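Why Does Cloth Wrinkle? The Secret Life of Your Laundry Pile

Have you ever dumped a heap of clean clothes on your bed, gone off to have a snack, and come back to find every single thing crumpled? You didn't do anything! The clothes just lay there. So who made the wrinkles?

The answer is hiding inside the threads, and it's a really good one. Let's dig in.

Start with a T-shirt. From across the room it looks like one smooth sheet, but hold it close to your nose and you'll see tiny loops of thread, row after row. Each thread is a bunch of even thinner hairs called fibers, all twisted together. Cotton fibers come from the fluffy part of a cotton plant. They're so thin that you'd need a magnifying glass to get a good look at just one.

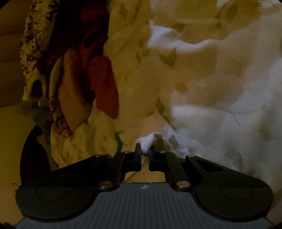

Now go smaller still. Every cotton fiber is built from long, long chains of stuff called cellulose (say it SELL-you-lohss). One chain can have more than 1,000 links in it! The chains lie side by side and hang on to their neighbors with weak little bonds, a bit like people in a crowd holding hands.

When you bend cloth sharply, some of the chains get pulled and slide past each other. They let go of the hands they were holding and grab new ones. Once they've grabbed on, they're happy to stay put in the new, bent shape. And there's your wrinkle!

Water makes this much easier. It sneaks in between the chains and loosens their grip, and then as the cloth dries they all grab on again wherever they happen to be. If your shirt dries in a ball, it remembers being a ball. If it dries flat or on a hanger, it remembers that.

Heat helps the chains move too. That's why an iron works so well, especially one that puffs out steam. The steam loosens everything up, the flat iron presses the cloth smooth, and the chains settle down nice and straight. (Irons are a job for grown-ups, please. They get very hot!) 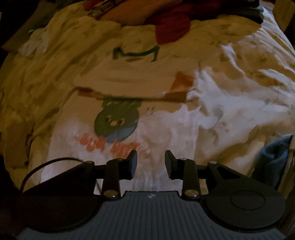

Not every cloth wrinkles the same way. Polyester is made in factories, and its chains don't let much water in, so it mostly springs back. Wool is curly all by itself, like a pile of tiny springs, and that's why a wool sweater can be squashed in a drawer and still come out looking pretty good. Linen is the wrinkle champion. You can crease it just by sitting down!

Thickness matters as well. A puffy comforter makes big, slow, rolling hills. A thin white handkerchief makes dozens of sharp little ones. Squeeze one of each and see how different they feel in your hand. 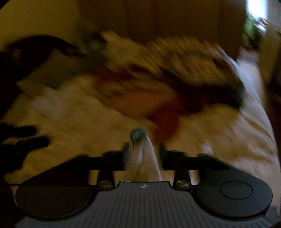

Ansel Rosenthal
Science writer for young readers

So what can you do with the heap on your bed? Plenty! Folding is a way of choosing where the bends go. You're going to get a few creases no matter what, so you may as well put them in tidy places.

First, spread out. Pull one thing from the pile and lay it on the bed by itself. Don't worry about the rest of the heap yet.

Next, find a corner or a shoulder seam and pinch it. Give the cloth one good shake so it opens up. Shaking works because the weight of the cloth tugs out the small, loose bends before they settle in.

Then smooth it from the middle toward the edges with your flat hand. Fold a shirt in from the sides, tuck the sleeves back, and bring the bottom up to the neck. Small things like washcloths only need to be folded in half and in half again.
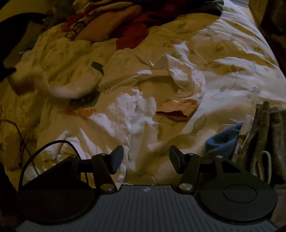
A crumpled white cloth on a leafy comforter, with a small peach-pink piece folded beside it.

Try This: The Overnight Crumple Test

You'll need 3 cotton handkerchiefs or clean rags, a little water, and a place to leave them until morning.

Leave the first one dry and scrunch it into a ball. Dampen the second one and scrunch it up just as tight. Dampen the third one too, but lay it out flat on a towel and smooth it with your hands.

Go to bed!

In the morning, open them up and compare. Which one has the deepest wrinkles? Is the scrunched damp one dry all the way through, or is the middle still cool? Draw what you see. Then try it again with a sock, or with something stretchy, and make a guess before you peek.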